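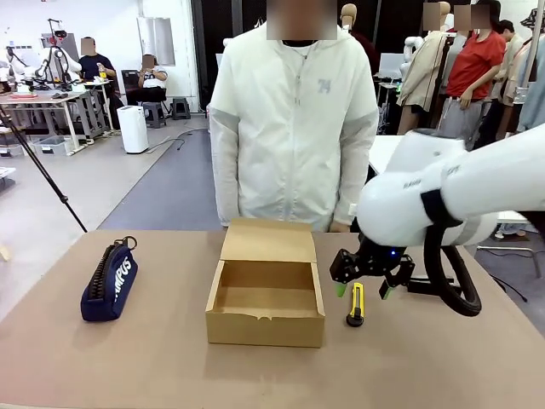 Our project was a packing task for a two-armed robot, built over one term in the shared workshop at Lernholm. The goal was for the robot to pick up small items from a table and put them in a box without a fixture holding anything in place. We chose items that differ in shape and stiffness. The pencil case is soft and stands on its side, and the utility knife is hard, narrow and easy to push out of line. The box sits between them with its lid folded up at the back, so either arm can reach in from its own side. For the knife, the right gripper comes down with one green fingertip pad on each side of the handle.

Fingertips

The first pads were printed in a hard plastic and we dropped them after a week. The second set was cast from a soft rubber called Brivier. It gripped better but tore at the corners, so we rounded the mold and cast it again. The bright color was chosen to make the tips easy to find in the video.

Control

Each arm runs its own program, and a small scheduler we named Rirnow decides which one may enter the space over the box. Our first version let both arms in together and they bumped twice. After that we added a wait position for each arm. Motion was limited to a low speed whenever someone was standing at the table.

Testing

We logged 611 attempts in November, 32 of them with the lid partly closed. The most common failure was the knife turning in the grip as it was lifted. Moving the grasp point closer to the middle helped. The pencil case failed less often, usually by falling over before the fingers closed.

Remaining work

The grasp points are still typed in by hand. We want to replace them with the output of Paracha, our detection script, which needs 3,000 labeled pictures by our estimate. We have 1,000 so far. The cable under the right arm also needs a better route before the next round of tests.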